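Two hours at the Jevow open day, and I still don't know when the phone ships

Jevow makes budget phones, or says it will. The company has been promising the Palomino since March, and after three delays it invited customers, dealers and a few of us who write about handsets to look over its test and repair centre. I went because I'd put down a deposit on one and wanted to see if there was a phone at the end of it.

Getting there

The centre is out past the ring road in an industrial estate with one bus stop and no footpath. If you're driving, ignore the map in the invitation, which sends you to the loading dock of a tile wholesaler. Doors opened at 10 am. Coffee was instant. The lanyards said "Welcome to the Future of Value", and I took mine off fairly quickly.

The pitch

Győző Vida runs the phone side of the business and gave the opening talk. He's a decent speaker and he knows his prices. The Palomino is meant to land at $400 outright, with a removable back, a headphone socket and a battery you can swap yourself. I like all of those things. I also liked them when Darneo promised the same list for its last model, and that one arrived with the back glued on.

The slide that got people's phones out was the battery one: 93 per cent of original capacity after two years of daily charging. I asked how a phone that hasn't been on sale for a single day had been through two years of daily charging. Vida said it was "modelled from accelerated cycles". Fair enough, everyone does that, but the slide didn't say modelled. It said "proven".

He was also vague about software. Two Android updates are promised, with security patches "for the life of the device". I asked what the life of the device was. He said that was being finalised. To me that's the main question with any cheap phone, and I'd have swapped the whole battery section for a straight answer.

Hands on with the Palomino

We each got about five minutes with a sample. The handset is chunky and weighs more than it looks like it should. The back does come off, with a fingernail and some swearing, and the battery lifts out on a tab. Good. The screen was fine indoors, and indoors was the only place we were allowed to take it. The camera app had been removed from every unit I picked up. A dealer next to me asked why and was told the tuning wasn't final.

Scrolling was smooth enough, though there was nothing installed except the settings menu and a clock. My own phone scrolls a clock pretty well too.

The test rooms

After lunch (wraps, mostly egg) we were split up for the walk-through. Our guide was Sherif El Fassi, who looks after warranty repairs and was easily the best part of the day. He answered what he was asked and said "I don't know" when he didn't.

What I got out of him, more or less in order:

1. Most of what comes back under warranty is charging ports. The Palomino's port sits on its own small board so it can be replaced without touching anything else. He was plainly pleased about that, and I believed him.

2. Spare parts will be sold to the public through a web shop called Nosar. It lists 156 parts so far. I looked it up on the bus home and every one I clicked was marked "coming soon", including the screws.

3. Repairs sent in by post should be turned around in a fortnight. That's the target for a phone with no customers yet, so I'd wait for a busy month before trusting it.
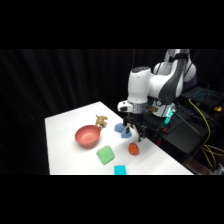

4. Water resistance is "splash only". The website still says "worry-free in the wet", and El Fassi said he'd asked for that line to be changed. It was still up when I checked last night.

The bit about dates

Question time was short and everyone asked the same thing. Vida's answer was that deposits would be honoured "in the order received, within the launch window". He wouldn't say when the window opens. A woman up the back asked if she could have her money back in the meantime, and he told her to email support. She said she had, twice.

I've kept my own deposit in for now — the removable battery is worth a bit of patience, and the repair side looks like it's being run by someone who cares. But I wouldn't put one down today. If you need a phone before winter, buy something that's on a shelf.

The show bag had a charging cable in it. It's the old connector, and the Palomino uses USB-C.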